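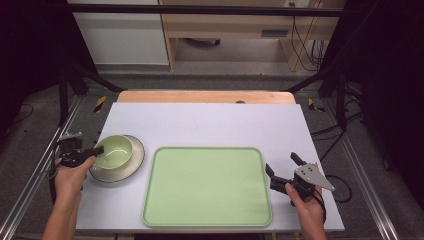

Pale green bowl on the white saucer, with the green tray.

Mixing old and new dishes of different greens: how do you choose?

Posted in Kitchen and Table by lindenkettle
Wednesday, November 2, 2022

Good evening to all. I would like to ask for your advice on a matter of dishes.

When I moved to Drilletby I bought a set in pale green from the Plenach line, made by Wiltodine. At that time it was sold in every department store and I believed I could always buy more pieces. Now the line is discontinued. Over the years many of my plates were chipped or broken, and I wish to have enough dishes again for a family dinner in March.

I see three ways. The first is to look for the same pieces secondhand. I have looked on the auction sites, and one search gave me 1,127 results, but most of them are for a darker green that was sold under the same name. The sellers' photos are made in yellow kitchen light and I cannot judge the color at all. The second way is to buy new green pieces from another maker and accept that they are different. The third way is to buy everything missing in plain white and use the green only for bowls and serving.

I have tried the third way at home with a white saucer under the green bowl and I find it pleasant, but my sister thinks it looks like I have run out of dishes. I must also say that the saucer has a thin dark line on the rim, and I am not certain if the new plates should have such a line too, or be completely plain.

My table is light wood and I do not use a tablecloth, if this is important. I would prefer not to spend more than $100. I do not need cups, only plates and a few small bowls. Thank you in advance for your patience with my English.

marrowbone_pie
Top contributor, 354 replies

I would go with white, and I would not worry what your sister says. My own table has been mixed for years and guests do not look at it as much as we think they do.

There are some things to be careful about, though. White is not one color. There is a cold white that goes a little toward blue, and there is a warm white, closer to cream. If you put them together on one table, the cream ones begin to look dirty. So before you buy anything, take one of your own white pieces and put a sheet of ordinary printer paper next to it, by the window, in the daytime. If the dish looks yellow beside the paper, it is a warm white and you should buy warm white plates. Look also at your green dishes. If the rim or the underside of them is cream, then warm white will probably be kinder to them.

About the line on the rim. I would keep the saucers with the line and buy the dinner plates completely plain. Two different lines on the same table are harder to match than two greens, in my experience. One is always thicker, or is painted closer to the edge, and the eye goes straight to it. If you want the line on the plates too, then bring the saucer with you to the store and hold them together.

Please also bring a ruler. The well of the plate (the flat part in the middle) is often much smaller than you expect from the full width, and a wide rim uses a lot of room in the cupboard. I bought a beautiful set once without measuring, and the door of my cupboard would not close over it. I had to store them on top of the refrigerator until I could give them away. Stacking height matters also. Some modern plates have a tall straight edge and a pile of them becomes very high.

For the budget you give, open stock is better than a boxed set. Open stock means that the store sells every piece alone, and usually keeps the same shape for a long time. A box will contain mugs that you do not need and you pay for them anyway. At Maddocks they have a shelf of open stock near the back, by the baking pans. Last time I was there they allowed me to buy five plates and return one with the receipt.

When you set the table, spread the green around. Do not put all green at one end and all white at the other. A green bowl at each place on a white plate will look planned, and then one green serving piece in the middle is enough.

oatfield22

just buy glass ones. clear glass goes with everything and if it breaks you buy another

quietladle

I have a different opinion from the first reply, at least for the secondhand part. I would not give up on it so early.

The trouble with the sellers' photos can be solved by a polite message. Ask the seller to photograph the plate near a window, lying on a sheet of white paper, and also the back of it with the stamp. Many will do it the same day. If the seller refuses, or answers only "it is green", I move on to another one. Ask also if there are gray marks from knives, and if the glaze has fine cracks. Fine cracks can hold stains and smells, so I would keep such a plate for display and not for food.

Even with the right color, a piece that was in the dishwasher for many years can be more dull than yours. Put old and new in different roles. For example, use the bought ones as the small plates and your own as the bowls. When they are not side by side in the same shape, the difference is very hard to notice.

What I would avoid is your second way, a new green from another maker. Almost the same color is the most difficult thing on a table. It looks like a mistake. If you want a second color, choose one that is clearly different, such as a dark blue or a soft gray, and put it on a light wood table to see before you cut off the labels.

Check the postage before you fall in love with a lot. Plates are heavy, and on two occasions the shipping cost me more than the dishes.

lindenkettle

Thank you to everyone. I did the test with the paper this morning and my saucer is a warm white, which I never noticed before. I will go to Maddocks on the weekend with the saucer and the ruler, and look at the plain plates. I have also written to one seller for the small Plenach plates and asked for a photo by the window. The glass is a kind suggestion, but I have a stone floor.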